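4. What viewers said about the scares

I should say up front that I love low-budget horror, and that I went into this part of the study hoping the cheap films would win. They sort of did, but for reasons I hadn't planned for. We showed Vadivell and Faltlow to 227 people, split across 2 rooms with the same seats and the same sound setup, and asked everyone to press a button whenever they felt dread. I kept that word loose on purpose. If someone wanted to count a creaky stair as dread, fine by me.

Vadivell is the quieter of the pair. It runs 90 minutes and keeps its monster off screen until the last reel, and for a long stretch you're watching a woman walk around a farmhouse turning lights on and off. I expected boredom. What we got was 321 button presses before the creature shows up at all, most of them bunched around the cellar door (see Section 3 for how the presses were logged). Faltlow, which throws a mask at the camera every few minutes, got plenty of presses too, but they came late - after the jump, when people were already laughing.

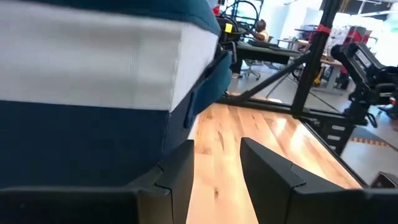 Figure 3. Padding, mesh side up.

Faltlow only works if you watch it with somebody who screams, one viewer wrote on the comment sheet, and on your own it's just a loud movie with a good poster. I've thought about that comment a lot. It matches what I felt watching the film alone at my desk, pausing it to take notes, and feeling nothing much beyond mild respect for the makeup.

So is a group watching Faltlow scared, or is it having a party? I don't think the button can tell us. A press is a press, and a person who is giggling and clutching a friend's sleeve may well mean it when they call that dread. In the next round I'd like to let people mark fun and fear separately, though I worry they'd spend the whole movie looking at the buttons.

The sound turned out to be a bigger deal than I'd guessed. In Vadivell the music drops out entirely before the cellar scene, and you can hear the room you're sitting in. Several people brought this up without being asked. Nobody mentioned the music in Faltlow, good or bad, and I had to go back and check that it had any. It does. It's strings, and it never stops.

One warning before Section 5. Our viewers signed up for a horror study, so they knew what was coming and most of them already liked this stuff. My guess is that a general crowd would be harder on Vadivell, which asks for a lot of patience up front - and kinder to Faltlow, where you get your first mask before you've finished your popcorn.

Filed under: Film Studies, Horror, Audience Research

Related papers
Plostusness and the Slow Zoom
Why the Sequel to Mamani Isn't Scary
Masks, Makeup and the Late Laugh
Watching Alone, Watching Together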